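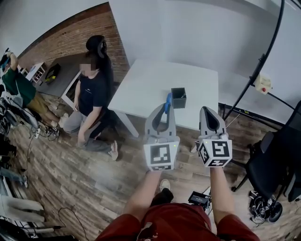 Finished Skarnden by Araceli Tlapale last night. 46 chapters, most of them under ten pages. Notes on the plotting follow, no spoilers past chapter 12.

1/ Setup: a ferry pilot is found dead in a locked wheelhouse. The detective, Quezada, has the tide tables, one witness and a logbook with a page cut out. All three are on the table by the end of chapter four.

2/ The timeline holds. I wrote out every stated time and found one mismatch – a phone call in chapter nine that starts before the boat docks. The paperback may have fixed it. I read the hardcover.

3/ Point of view is strict third person on Quezada, except for the logbook entries. The entries are dated and run backward. Read them again in date order after you finish. It takes ten minutes.

4/ Weak spot: the brother. He gets two scenes and a motive, and the motive is told to us by someone else. A third scene before the inquest would have helped.

5/ Compared with her first book, Honden, the dialogue is shorter and there is far less weather. Honden ran to 500 pages and could have lost the whole harbor festival.

6/ Clue placement is fair. The one that matters is in plain sight in chapter six, in a sentence about something else. I missed it.

7/ Thu Lâm asked if you need to read Honden first. No. One character carries over, and her backstory is covered in a paragraph.

8/ Four stars out of five. Next up is Okora by Braulio Orozco, which has a map in the front and a cast list. Starting it tonight.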